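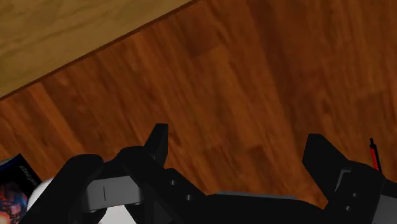 Minutes of the data collection meeting, Stivholm project
July, start 14:00

Present: the simulation group, the training group, one guest from Hollenstein.

1. Minutes of the last meeting
Approved with one correction. The word "episodes" in point 4 should be "attempts".

2. State of the collection
The simulated set has now 2261 episodes. The training group wishes that failed attempts are kept and labelled, and are not deleted as before. This was agreed. The label will be written by the operator directly after each episode.

3. Wrist view
The training group remarked that the floor texture is the same reddish wood in too many episodes. In the wrist view the floor takes much of the picture, and the model may learn the floor instead of the task. The simulation group will prepare 2 further floors. The lighter surface, perhaps a table top, stays as it is for the moment.

4. Operators
Two new operators will begin at Mideo. Each of them makes 100 practice episodes, which do not go into the training set. The guest asked if this number could be smaller. It was discussed, but not changed.

5. Storage
The copy to the Bamusel server was interrupted again. The cause is not known yet. Until it is found, the files must also be kept on the local disk.

6. Other matters
The instruction sheet for operators has still two different names for the same button. To be corrected before the next meeting.

End of the meeting: 15:10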